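Home · Posts · Replies · Media

Thread · 3 min read

OK, book people, I finished Karkow last night and I need to talk. It's the first of the Viltance mysteries by Witold Rutkowska, and I have no idea how I missed him for this long.

Quick setup: Inspector Lotero gets sent to a river town to sign off on a drowning. Routine stuff. Then on p. 9 the ferryman says one odd little thing about the tide, and I read straight past it. Remember that page!

♡ 95 · 3 replies

The middle is slow, I'll admit it. There's a long stretch where Lotero mostly eats soup and argues with his landlady about the stove. I loved it (I would read a whole book of the landlady) but my sister gave up right there and mailed me her copy.

I read most of it at the table with my phone in the other room, like it was 1985 or something. Best reading week I've had since July.
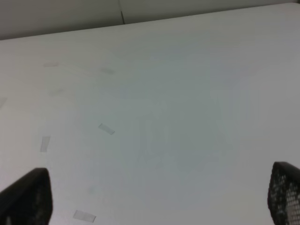 White table, gray wall, bits of clear tape.

Now the second one, Kiss. Totally different book! It's shorter and meaner, and the whole thing is told by the killer's bookkeeper. You know who did it by the end of chapter one and you keep turning pages anyway, mostly to see how much she's going to leave out of the ledger.

If you like the old paperbacks where everyone lies politely over coffee, start with Kiss. If you want weather and regret, start with Karkow.

♡ 255 · 9 replies

Someone asked if Lotero is one of those detectives with a Trademark Thing. Nope, no pipe, no opera. He's a bit vain about his coat and he's bad at stairs. Rutkowska lets him be wrong for whole chapters and doesn't wink at you about it.
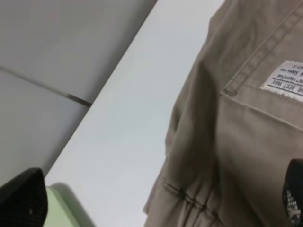
Khaki cotton, tan stitching, and a label with "THE BEST WAY" on it.

Going back to p. 9 now, by the way. The ferryman's line is so plain. He practically hands Lotero the answer, and I was busy wondering what kind of boat it was.

Third book is on hold at the library. Please, no spoilers about the landlady!

Share · Save · 3 comments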